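3.2 Wiping of shared tables

The second activity in our study is the wiping of a tabletop with a dry cloth. We selected it because it looks very simple and almost every household does it, but the earlier literature on housework treats it only in passing. Doherty and Li, in their work on the Carroll homes, put wiping together with sweeping under the name "surface care", and they do not separate the path of the cloth from the time spent. For our purpose this is too coarse. Two persons can spend the same time on the same table and leave very different parts of it untouched.

We collected 111 wiping episodes in the shared rooms at Hemis and Sotum. Each episode begins when the cloth first touches the table and ends when it is put down or folded. Participants received no instruction about direction, pressure or order. They were only asked to wipe the table until they would be content to eat at it. The cloths were of the same soft type in all sessions, and they were given to the participants unfolded. Songül Avcı and Darragh Horgan coded the episodes independently, and where they disagreed the episode was discussed with the first author, Bijan Ebrahimi.

For large tables, the reach of the body is the first limit. A participant who stands at one side can treat the near part with a bent arm, but the far part asks for leaning over the edge (Figure 3). In this position the cloth is often gathered in a bunch and its contact with the surface becomes small. We call this the bunched grip, in contrast to the flat grip, where the cloth is spread under the moving hand. 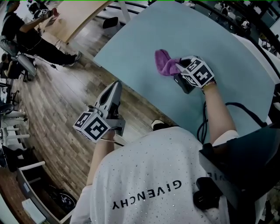

Figure 3. Wiping posture at a large pale blue table. The participant leans over the tabletop with the right arm extended, and the purple cloth is crumpled against the surface.

The flat grip was more common at the start of an episode. Many participants changed to the bunched grip later, mostly when they met a spot that needed more force, and then they did not spread the cloth again. In 33 episodes the cloth was refolded at least once. These episodes were longer, but the strokes in them were also more regular, and the strips left between two strokes were narrower.

A second observation concerns the edge of the table. Participants who wiped toward themselves usually carried the crumbs over the near edge, and a few held the free hand below it to catch them. Participants who wiped away from themselves had to collect the crumbs in the middle. We coded the near edge, the far edge and the corners as separate zones. The corners were the zone most often missed, in particular the two corners on the far side. Walking around the table would solve this, but it was seen only in a small part of the episodes - mainly when chairs did not stand in the way.

The color of the surface may also have an influence. On a pale table a dark crumb is easy to notice, while a dried drop of water is hard to see without side light. We did not control the light in the rooms, so we leave this question to the comparison with the Castar kitchens in Section 4.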